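Fawzy Recipe Collection: README

Last edited October 12, 2026

What this is

A set of 1,272 home recipes typed up from notebooks and index cards kept by families in Vastville and Enilholm. Each recipe is a plain text file. There is one index file, recipes.csv, that lists them all.

Layout

recipes/ holds the text files, named by record number
recipes.csv is the index
units.txt explains the older measures
changes.txt lists corrections

Columns in recipes.csv

id: record number, never reused
title: as written on the card, spelling kept
town: Vastville or Enilholm
course: soup, main, side, bread, sweet, drink or other
serves: blank if the card does not say
source: notebook or card
notes: anything the typist wanted to add

Text is UTF-8. Commas inside a title are quoted. Line breaks in notes were replaced with a semicolon.

How it was typed

Two people typed each recipe separately and the versions were compared. Where they differed, the original was checked again. Words that could not be read are marked [unclear]. Crossed-out text was left out unless it changed an amount.

Amounts have not been converted. A "cup" in the Enilholm notebooks often means a teacup, and units.txt gives the sizes we were told. Oven settings such as "slow" or "quick" are kept as written.

Known problems

Records from the second Enilholm notebook have no serves value. 50 recipes appear twice under different titles; both copies are kept, with a pointer in notes. The course column is weak for breads with fruit in them, which went under bread or sweet depending on the typist.

None of the recipes has been tested for this release. The canning and pickling ones are old and should not be followed without checking current safety advice.

Use

Free to copy and change. Please keep the town and source columns if you pass the files on. Corrections go to Abdelghani Radwan, with the record number in the subject line. The next update is planned for December and will add 60 cards from Irkport.
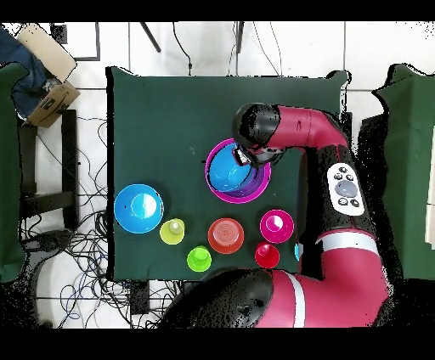
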